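## 4.2 Playful entitlement at the counter

We had expected, going into the interviews, that most shopkeepers would be a little annoyed by customers who ask for a discount on silly grounds (a birthday last week, a name shared with the shop, a very tall dog). Quite the opposite came through, and warmly so! Of the 500 requests logged by Kwon and Byun in the Brallen shopping district, the ones that drew a laugh were granted far more readily than the ones backed by a real coupon that had lapsed, and several cashiers told us they looked forward to them on a slow Tuesday. 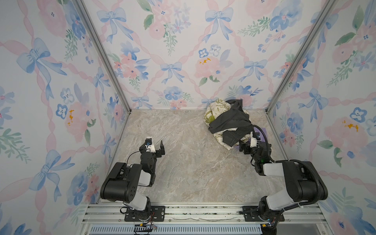 **Figure 3.** Walls with a printed floral pattern and a marble-patterned floor.

Joking requests also seem to depend a good deal on where they are made, and our participants came back to this again and again without being asked. A florist in Naidoo said she would happily knock a little off for a good story in her own shop, but never at the trade fair, where everyone was listening. Others talked about decor, and how peonies and ribbon bows on the wallpaper, as in Figure 3, make a room feel like somebody's parlor, so that haggling there feels closer to teasing an aunt. We take up this sense of being a guest in Section 5, along with the two refusals that Ninh recorded.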